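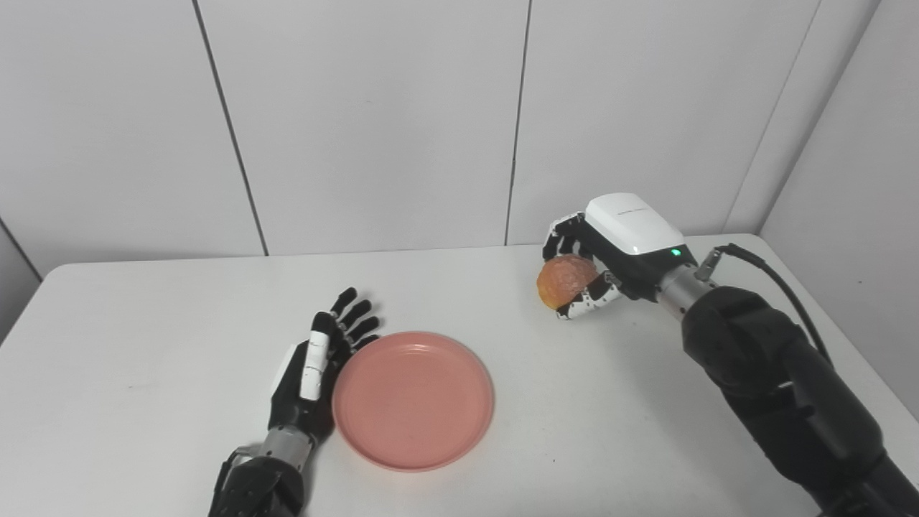
Jagadeesh Alva
March

Does plate color change how much people serve themselves?

Our course reader says a plate that contrasts with the food makes people take less. I doubted it going in and I still do. We used a round, shallow pink plate with a raised rim, and a white one from the Pomon dining hall, and asked 56 students to serve themselves plain rice. Each person served twice, once per plate.

The pink plate came out slightly lower. I don't trust that. Its rim takes up space, so the flat part may simply hold less — we never measured it. Two people also guessed the purpose before they started, and I left them in.

Kaimal's handout treats color as settled. Our data can't back that up. A rerun needs plates of the same shape, and a scale that doesn't drift.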